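Erst die Aufgabe, dann der Arm: Wie Zommont seine Versuchszellen beschafft

Bei der Budgetplanung für Robotikarbeitsplätze entfällt der größte Teil der Diskussion meist auf den Roboterarm. Elspeth Strachan hält das für falsch gewichtet. Sie verantwortet bei Zommont die Laborausstattung und hat in den vergangenen zwei Jahren die Beschaffung von 12 gleich aufgebauten Tischzellen für Manipulationsversuche begleitet. Am Gespräch nahm auch Hiwot Berhe teil, die die Zellen in Betrieb nimmt und wartet.

„Der Arm steht mit einer Zeile im Angebot, der Rest mit vierzig“, sagt Strachan. „Über die eine Zeile wird drei Wochen verhandelt. Die vierzig anderen werden durchgewinkt, und dort entstehen die Nachträge.“ Im ersten Beschaffungslos waren es 68 Einzelpositionen je Zelle, vom Netzteil bis zur Unterlegscheibe. Heute arbeitet ihre Abteilung mit einer Stückliste, die in fünf Gruppen gegliedert ist: Arm und Steuerung, Endeffektor, Tisch und Aufspannung, Kameras und Rechner, Verbrauchsmaterial. Jede Gruppe hat ein eigenes Budget mit eigener Reserve. Umschichtungen zwischen den Gruppen sind möglich, müssen aber schriftlich begründet werden.

Den Ausgangspunkt bildet ein Aufgabenblatt. Es legt fest, welche Teile bewegt werden, wie schwer sie sind, auf welcher Fläche sie liegen und welche Kraft am Kontaktpunkt auftreten darf. Erst danach wird die Traglast des Arms bestimmt. „Für unsere Schiebeversuche hatte die erste Planung einen Zweibackengreifer mit Kraftregelung vorgesehen“, sagt Berhe. „Beim Schieben auf der Platte wird aber nichts gegriffen. Ein starrer Stab am Flansch reicht.“ Der Greifer wurde aus dem Los gestrichen und die Schnittstelle am Flansch so spezifiziert, dass er später nachgerüstet werden kann. Den Adapter fertigt seither die eigene Werkstatt, die Zeichnung liegt bei Ratree Suksawat.

Ähnlich verlief die Diskussion über den Tisch. Angeboten wurden Aluminium-Nutenplatten, die laut Strachan für Fräsarbeiten sinnvoll sind, für leichte Teile jedoch überdimensioniert. Zommont entschied sich für Lochrastertische und beschafft die Arbeitsfläche getrennt davon als austauschbare Platte. Das Raster muss über alle Zellen gleich sein, sonst lassen sich Vorrichtungen nicht zwischen den Räumen tauschen. Eine Holzplatte kostet in der Beschaffung 12 Euro pro Stück im Rahmenvertrag und wird bei Verschleiß ohne Freigabeverfahren ersetzt. 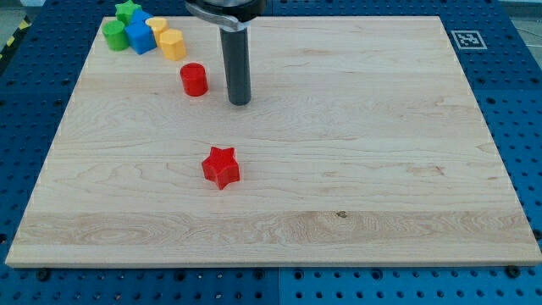

Schiebeaufgabe mit farbigen Formteilen auf der Holzplatte, darunter der blaue Lochrastertisch.

Berhe weist auf einen Punkt hin, der in Angeboten selten auftaucht: die Oberfläche selbst. „Holz hat eine Maserung, und die sieht die Kamera mit. Wer einfarbige Platten braucht, muss das ins Lastenheft schreiben. Wir wollten es nicht, unsere Auswertung soll mit Textur im Untergrund zurechtkommen.“ Der Reibwert schwankt zwischen den Lieferungen. Für vergleichende Messreihen werden deshalb Platten aus derselben Charge reserviert und im Bestand entsprechend gekennzeichnet.

Für die Kalibrierung sieht die Stückliste gedruckte Marker vor. Die Kosten sind vernachlässigbar, die Arbeitszeit ist es nicht. Strachan rechnet das Einmessen inzwischen als eigene Position ab, einschließlich der Wiederholung nach jedem Umbau. In den ersten Angeboten des Integrators Funanton war dafür eine Pauschale enthalten, die nur die Erstinbetriebnahme abdeckte. „Das war vertraglich korrekt“, sagt sie. „Wir hatten nicht gefragt.“

Bei den Testteilen gilt dieselbe Logik. Die Formteile aus Kunststoff, die Zommont für die Grundaufgaben verwendet, kommen vom Händler Lollolance. Ein Satz kostet wenig, die Nachbestellung einzelner Farben ist jedoch nicht vorgesehen, und die Toleranzen zweier Lieferungen stimmen nicht zwingend überein. Usa Saithong aus dem Einkauf hat daher einen Bestand für die gesamte Projektlaufzeit auf einmal abgerufen. Die Position beläuft sich auf 479 Euro und wird unter Verbrauchsmaterial geführt, obwohl die Teile mehrere Jahre halten dürften. Als Anlagegut müsste jedes Set inventarisiert werden.

Auf die Frage nach der größten Fehlplanung nennt Strachan die Ersatzteile. Im ersten Los waren keine Kabelsätze enthalten, im zweiten zu viele Netzteile. Die aktuelle Planung orientiert sich an den Ausfällen, die Berhe im Wartungsbuch dokumentiert. Kabel am Handgelenk stehen dort an erster Stelle, gefolgt von Steckverbindern an den Kameras. Einen kompletten Ersatzarm hält die Abteilung nicht vor. Der Servicevertrag mit Thaweesak sieht ein Leihgerät vor, dessen Lieferfrist bei der Terminplanung berücksichtigt wird.

Die nächste Ausschreibung ist in Vorbereitung. Geändert wird vor allem die Reihenfolge der Unterlagen: Das Aufgabenblatt geht den Bietern vor dem Leistungsverzeichnis zu, und Abweichungen vom Lochraster führen zum Ausschluss. Offen ist noch, ob die Rechner Teil des Loses bleiben. Berhe würde sie lieber getrennt beschaffen, Strachan sieht dadurch die Gewährleistung für das Gesamtsystem gefährdet. Eine Entscheidung soll vor der Freigabe des Leistungsverzeichnisses fallen.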